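Automation at the Wotow kitchen, nine months in

Posted Monday, August 4, 2025

The Wotow site put in its automated cutlery line last November, and I have worked next to it ever since. I get asked about it often enough that it is easier to write down what changed in the job.

The line was built by Gandesska. It takes mixed cutlery from the washer, separates it on a vibrating belt, and uses a pick arm to drop each piece into the right bin. Rated throughput is 1,650 pieces an hour. On a normal lunch shift we see around 800, mostly limited by how fast trays come back from the hall. Before the line, two people sorted by hand at the end of the washer and one of them also wiped.

Neither position was cut. Both were rewritten. The sorter is now called a line attendant and spends the shift clearing jams, emptying the reject bin and resetting the belt sensor when steam fogs it. The pay grade went up one step after the first review. The second position moved to tray intake.

Forks and table knives give no trouble. Spoons are harder, for two reasons. A polished bowl reflects the overhead lights and the vision system reads the reflection as an edge. Second, any handle that isn't a plain taper falls outside the stored profiles. A spoon with a shaped end goes to reject every time, even when it is a perfectly ordinary spoon.

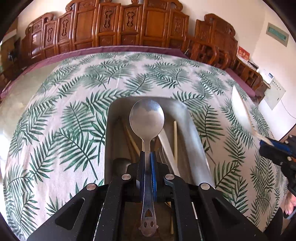 Rejects are sorted by hand, and the volume is higher than the sales sheet suggested. We planned for 50 pieces a shift. The worst week had days over 700, which came from a batch of mixed stock transferred from the Nernen site. Gandesska added profiles for the common shapes in that batch and the count fell within two days. Long wooden utensils still don't go on the belt at all.

The skill content of the work has shifted. Hand sorting was fast, repetitive and hard on the wrists, but you could learn it in a morning and talk while doing it. The attendant job is mostly waiting, with short periods where you have to diagnose a fault quickly while trays stack up behind you. Some coworkers prefer it. Others have asked to go back to prep, and two did. Wrist complaints are down on our shift. Complaints about noise are up - the belt is louder than the washer.

Training was thin. We got one afternoon and a laminated fault chart, and the chart covers the old sensor. I keep my own list of fault codes taped inside the cabinet door. The Tsegaye software update is scheduled for next month and is supposed to let attendants add handle profiles without a service call. I'll post the new reject counts once it has run for a few weeks.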